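Birnholm pull-down faucet, 8 months in

Bought in May after the old one started dripping into the cabinet. Paid $178, which hurt. Install took me 5 hours — would of been two if the nuts under there weren't rusted solid. Aurel Barbu came over with a basin wrench, lifesaver.

Good stuff first. Strong spray, handle doesn't wobble, hose goes back in by itself most days. Bad stuff: the finish spots like crazy and the little weight on the hose slid off twice. Tightened it, fine since.

Gray sink, marble counter, tile behind:

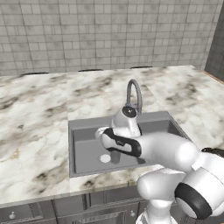
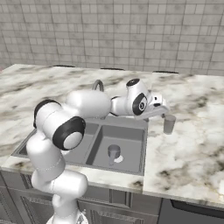 Customer service was slow, 14 days to answer an email about the warrenty card. Got a new weight in the mail tho, no charge. Skip the matching soap pump, it clogs. Four stars, would buy again on sale.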